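How we taught the slab arm to find an edge (and what we do all day now)

Posted Jan 17, 2020 by Oda Hovland

I run the finishing bench at Dillwood, where we make worktops and wall panels, and for the first few years my job was mostly lifting things. Since July the arm has done a fair bit of the lifting and I've ended up as the person who sets it up. Two people from our Mallumville workshop have asked me how I do it, so I'm writing it down while I've got a cup of tea and a quiet Friday.

You need the simulator open, the job sheet for the slab, and whoever normally handles that slab sitting next to you. Please don't skip that last one! Lương has handled stone far longer than I have, and he spots a daft approach angle before I've finished typing it.

Step 1. Load the job and leave the gripper open. I always start with the fingers spread and nothing held, then switch to the gripper view. It feels odd at first, a bit like looking down your own sleeves, but you get used to it in a morning.

Step 2. Creep up to the edge. Turn the speed right down and jog until one finger is over the stone and the other is clear of it. Check both fingers before you go any further.
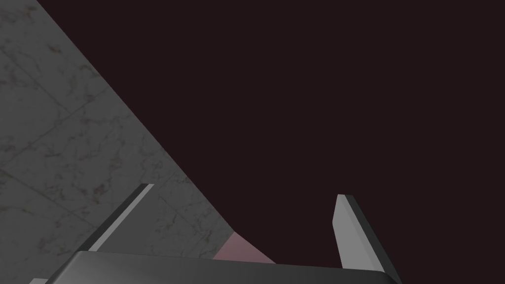 Gripper open at the slab edge, left finger across the marble, right finger clear of it.

Step 3. Save that as your "near" point. Our controller is a Trindov and it wants a number, so we keep edge points from 276 upwards. Write the number on the job sheet in pen. I lost a whole afternoon once because I'd saved over point 198 and had to teach the lot again, and I was not good company that day.

Step 4. Back off and look from somewhere else. I used to leave this out and I regret it. From one position a corner can look miles away when you're nearly on top of it, so swing the wrist round and find the place where the marble meets the pink side. 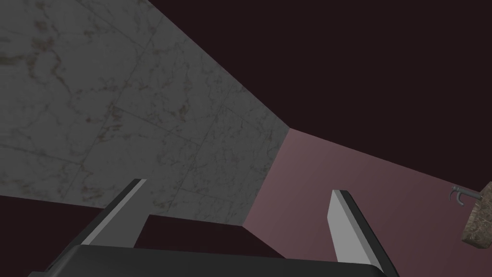

If you're happy with the gap, save a second point and run between the two at the slowest speed, three times. Watch the fingertips the whole way. Any twitch near the corner usually means the wrist is taking the long way round, and adding one more point in the middle sorts it out.

Step 5. Hand it over. Whoever will be working beside the arm runs the job themselves on the simulator, with me keeping my hands in my lap (harder than it sounds). They can change anything they like. Lương moved my parking point on his first go because it was exactly where he stands to read the sheet.

A word about the people side, as Mallumville asked about that too. When the arm was announced there was a lot of muttering, some of it mine. We've kept everyone on the bench, but the work is different. There's less carrying and much more checking, and my back is delighted. I do miss the chatting, though, because two people on a slab have to talk and one person with a screen doesn't. We've started doing the setups in pairs partly for that.

The other grumble is pace. The arm never wants a breather, so for a while we didn't take ours either, and we all got ratty. Now the job stops after 86 panels and waits for someone to press go. You can change that in the cell settings under "hold", and the code to get in is on the inside of the cupboard door.

If yours throws up error 721 when you load a job, close the simulator and open it again before ringing me.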